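Friday, way too early

Well, we finally did it, we booked the May trip! Three nights at the Pedley, right up the road from Pallmont, and I got 11 percent off for paying up front (no refunds, so nobody had better get sick). It came to 295 before tax, and then they tacked on parking at the end, of course they did. Still cheaper than the Clemel, where the lady on the phone wanted 54 extra just to let us check in before three!

Mom wants a ground floor room and Dad wants a view, so that's going to be fun. I asked for two queens and a fridge that really gets cold, after last summer and the yogurt.

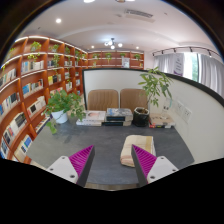 By Emilian Jitaru | Travel Diary

Anyway, it's 39 miles to the lake from the hotel, and I'm thinking we leave right after breakfast and get the free waffles first. Must remember to call about the crib. And find the cooler, I think it's still at my sister's.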